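Household Skills, Unit 4 — Sorting and Storing Small Things
Handout 2, notes for the bathroom shelf session
Timo Wiegand
24 August 2018

Carries on from the April notes on cupboards. If you missed those, borrow someone's, the bit on shelf heights you will need again.

What we covered

Small things drift. Toothpaste, plasters, floss, the spare soap, hotel sewing kit. They end up behind each other and you buy a second one. Whole point of today is giving each kind of thing one tub and sticking to it.

Before you touch a tub — empty the shelf completely. Everything out on a table. Wipe the shelf while it's bare, you won't do it later.

Then piles. Mouth, skin, hair, first aid, cleaning. Five is plenty. Somebody asked where sun cream goes: skin. Somebody else asked about tweezers and we argued for a good while. First aid, if only because of splinters, but pick one and write it down.

Choosing a tub

Clear plastic wins for bathrooms. You see what's in it from the side without lifting it down. Wicker looks nice and holds damp and dust, keep it for towels.

Rounded corners are easier to wipe out than square ones. Gunk sits in square corners.

Straight-ish sides waste less shelf than very sloped ones. Measure at the TOP of the tub, the widest part, not the base. Three of you measured the base last time.

Lids — only for things you use less than once a week. A lid on the daily toothpaste tub will be off and lost by the weekend.

The Tallik tubs in the cupboard are the long low ones, the Gravent are the taller ones. Use either for the exercise. Please put them back in the right stack, they don't nest with each other and last group jammed two together.

Boxes: keep or bin?

Toothpaste in its carton — keep the carton on for spares. It stands square, lies flat, stacks, and you can read it. The tube you're using goes out of the carton and upright in a mug.
Plasters — keep the box, sizes get muddled otherwise.
Soap — paper off if you want it to harden up a bit before use, otherwise leave it.
Medicines — always in the original box with the leaflet. Not in an open tub where children can reach. High and locked.

Filling order

Large and flat first, along the bottom. Then things that stand. Then the little bits in whatever gap is left, or in a small pot of their own.

Lay cartons the same way round so the printed side shows through the wall of the tub. Sounds fussy, saves rummaging.

Don't fill to the brim. Leave room for a hand to get in, fingers and knuckles. If you have to take one thing out to reach another, it's too full and you need a second tub or fewer things.

Oldest at the front. New one goes behind. Same as tins in the larder.

Labels

Masking tape and a marker, on the short end facing you. Plain words: TEETH, SKIN, HAIR. "Misc" is banned!! Misc is how it all starts again.

Common mistakes from the practice round

— buying tubs before sorting. Sort, then measure, then buy.
— one huge tub for everything. It's just a drawer with no chest.
— mixing cleaning stuff with tooth stuff. Never, even if sealed.
— tub pushed right to the back wall so you can't grip the rim. Leave a finger's width.
— keeping empties "for the size". Write the size down.

For your folder

One tub, sorted at home, drawn from above with each thing named. Rough pencil is fine, I'm not marking the drawing. 225 words alongside on what you threw out, what you kept and where you got stuck. Say what you'd change after using it for a week, so start soon, don't leave it til the night before.

Anyone doing the Ruppert worksheet instead, same length, same deadline.

Next time: drawers and dividers. Bring a ruler and a shoebox lid.
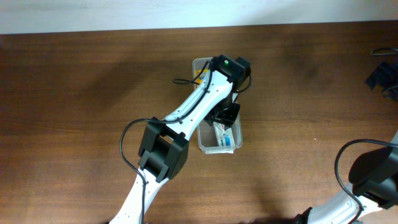

Hand the folder page in at the start of the session please, name on both sides. Spare tape is in the tin by the door.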